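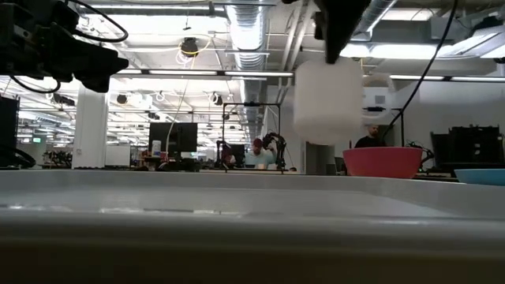

White tray, shared kitchen area, Randmont Hall

Frequently Asked Questions: Shared Kitchens and Dishware in Randmont Hall

Last updated February 27, 2019

The Office of Residential Services maintains the following answers for residents, guests and student groups who use the shared kitchens in Randmont Hall. Residents of Kinsella House should consult their own handbook, as the rules for private kitchens differ.

Who may use the shared kitchens?

All current residents of Randmont Hall may use the kitchen on their own floor at any time. The ground floor kitchen is open to every resident and may also be reserved. Guests may cook only when their host is present.

How do I reserve the ground floor kitchen?

Reservations are made through the Druvov booking page, using your residence login. Requests must be received at least three days before the event. A reservation covers the kitchen and the adjoining dining room for up to two hours, including cleanup. Groups that need more time should write to Keisha Lindqvist, Assistant Director for Residential Services, before submitting a request.

Is there a charge?

There is no charge for residents. Recognized student groups pay a refundable deposit of $60, returned by the end of the month if the room is left clean and all items are accounted for.

May I borrow dishes from the kitchen?

Yes. Plates, bowls, cups, trays and serving dishes may be used in the kitchen and dining room without signing them out. Items taken to a resident's room must be returned by noon the next day. Please do not leave them in hallways or on stair landings.

What happens if something breaks?

Wrap broken pieces in newspaper and place them in the gray bin beside the back door. Report the breakage at the front desk. Residents are not billed for a single broken cup or plate. Repeated losses on one floor may be charged to that floor's activity fund.

Can I keep my own dishes in the shared cabinets?

Each room is assigned one shelf. Personal items must carry the room number on a label or a strip of tape. Unlabeled items are treated as shared property and may be used by others.

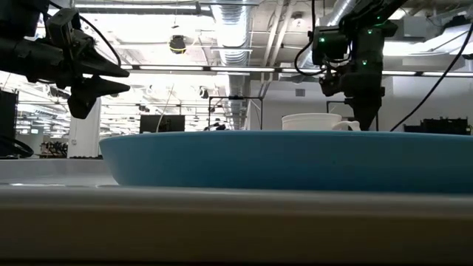

How is food storage handled?

Refrigerator space is assigned by room. Food must be in a closed container marked with a name and the date it was opened. Staff clear the refrigerators every Friday morning, and anything unmarked or spoiled is thrown away. The office cannot replace discarded food or containers.

Are there foods or appliances that are not allowed?

Deep fryers, hot plates and charcoal grills are prohibited in all kitchens. Rice cookers and electric kettles are permitted if they switch off automatically. Residents with serious food allergies may ask for a separate shelf and a set of pans.

When are the kitchens closed?

Floor kitchens remain open throughout the academic year. All kitchens close for one week in June for deep cleaning and repairs. Shelves must be emptied before that date.

Whom do I contact about a repair?

Submit a request on the Skorninora maintenance form or call the front desk at extension 238. For a gas smell, smoke or a water leak, leave the kitchen and call the desk at once, at any hour. Questions about this page may be sent to Sipho Baloyi, Facilities Coordinator.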